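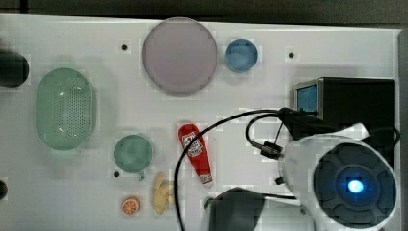
Somdale play kitchen set, laid out on the white play table.

Somdale Play Kitchen Set
Sold by Grisby Toys and Learning
Page updated 11 Jul 2023

The Somdale set is for playing kitchen at a table, at home or in a nursery group. It brings together dishes of simple shape and play food which a child can recognise at once. Our customers often ask us if the dishes and the food can be bought separately. They can, but most prefer to take them together, and the price is then better.

The colours are quiet ones. The plate is a pale shade between lavender and grey, the bowl is light blue and the colander is green. The stronger colours we kept for the food, above all for the ketchup bottle, which is red with a white label.

The colander is oval and has a flat handle at each end, so two children can carry it together. It is also the piece that parents borrow most for the sandpit. We do not forbid this, but please rinse the sand out of the small holes before you put it back with the food.
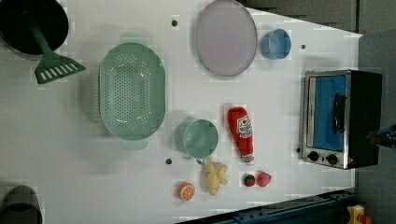 Play food

The ketchup bottle lies well in the arms of a small child and is by far the favourite in our shop. The strawberries come as a pair, with green tops. You will also find an orange slice with its segments showing. Replacement food is packed under the name Priltum and can be ordered one piece at a time.

Please wipe the food with a damp cloth and let it dry in the open air. Do not put it in the washing machine or near a radiator. The plate and the bowl can be washed by hand in warm water.

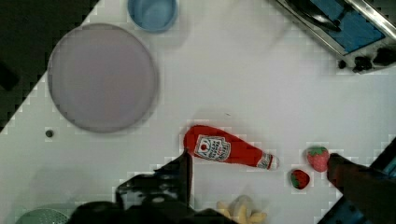 Ordering

We send within the country in two working days. Nurseries and schools which order 20 sets or more receive a lower price – please write to us first and we will prepare an offer. The Bhat storage box is not included. It holds one complete set and closes with a lid, and it can be pushed under most low shelves.

Our next large delivery comes in October. Until then we have some 80 sets in the warehouse, and we cannot reserve them by telephone.
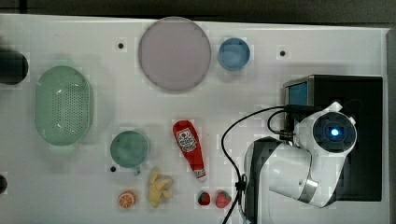 If one piece is lost, you do not need to buy the whole set again. Write to us with the name of the piece and its colour, and we will look if we have it among the spare parts. The cup and the bowl we have nearly always. For the colander it can take a little longer.

Order number: 2000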